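Some notes from our demo collection month at Iltmont. I write them mostly for myself, but some of you asked how it goes, so a small thread.

The task is called desk tidy. Pens and pencils go into the organizer, sticky notes go beside it. It sounds easy. We have 307 good episodes now and the plan says 990 before the end of November.

What is a good episode? For us: every object ends in its place, no rescue by hand, and the operator does not stop in the middle to think. The stopping is the worst one. The policy learns to stop also, and then it stands over the table like it forgot something.

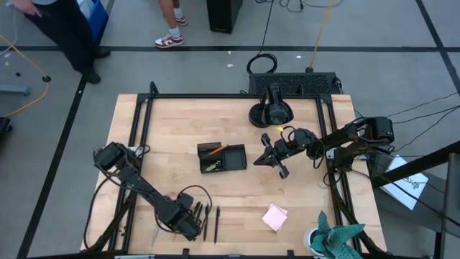

Desk tidy, table with both arms, three pens still out of the tray.

Pens are harder than I expected. When they lie close and parallel, the gripper wants to take two. At first we deleted all such episodes. Now we keep them if the operator puts one back and tries again -- these corrections are very useful for training.

We change the layout after every episode. In the first week we did not do it enough, and 72 episodes had the tray in almost the same spot. The model trained on them went to this spot even when the tray was somewhere else. I was a little ashamed, I made that schedule.

Labels: Hidayat (our annotation tool, not a person) cuts each episode into steps, reach, grasp, move, release. It is often wrong at the release. I correct these by hand in the evening, with tea.

Colleagues at Jandale use only one arm for the same task and they collect faster. Two arms give us handovers, but also more time per episode. I do not know yet who has the better choice.

Next is a longer version of the task, with the Zarano checkpoint as the start. If somebody here has tried to mix short and long episodes in one training set, please write me what ratio you used. We will try 3 to 1 first.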